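Rusholm Film Club – minutes of the July meeting

I took the notes again, so blame me for the spelling. We got going at 7 p.m., a little late as usual, and I've put things in the order we got to them, even though that isn't the order on the agenda.

1. Last meeting's minutes

Approved with one fix. I had written that the spring double bill ran over by an hour when it was only the second movie that did. Sorry!

2. Fall season

This took up most of the evening, and I loved every minute of it. We all want to open with The Cirier Road, and the distributor has finally told us we can have it (I may have cheered when I read the email out). The screening fee is $1,458, and that covers 2 showings, an evening and a matinee. A couple of members thought that was steep for a movie that will probably be streaming by winter. I said I'd still rather see those mountain shots on a big screen, and there was a lot of nodding. We voted and it passed, with two against.

After that we went around on what should follow it. The shortlist is now six titles, down from a frankly silly number. Salt Harbor stayed on, and so did the train comedy that half of us have seen already and want to see again. The three-hour courtroom picture came off. I spoke up for it and lost – I'm over it, mostly.

3. The Soler shoot

Some of you asked for news on the movie they're making over in Soler. I got a reply from the production office and read it aloud. They've finished the interiors and are moving out to the coast for the second schedule, which has all the songs in it plus the big boat chase. No release date yet, and they wouldn't say a word about who plays the sister. Someone guessed, someone else guessed louder, and we lost a good ten minutes there.

I asked whether anyone from the crew might come and talk to us once it wraps. They said to write again when editing starts, so that's on my list.

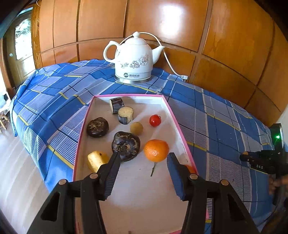

4. The Ngau Theater

The Ngau has offered us the small auditorium again on the same terms. The new seats are in and they're so much better, although the back row still has that squeak. We agreed to take it for the whole fall season. I'm going to ask about the sound in there too, as the dialogue was muddy all the way through the last thriller and I missed who did it (please don't tell me, I'm going to rewatch it).

5. Subtitles

Short one. We'll keep subtitles on for every screening, English-language movies included. It went well this spring and we only had one grumble.

6. Anything else

The trailer night idea came up again. Everybody likes it and it still needs a date, so it moves to next month.

To do before then: I sign the form for The Cirier Road, write to the Ngau, and send the shortlist around so you can all vote. Please send your top 2 picks back to me and not to the whole list, my inbox can take it.

We finished at 9:15 and went on arguing about the sister in the parking lot.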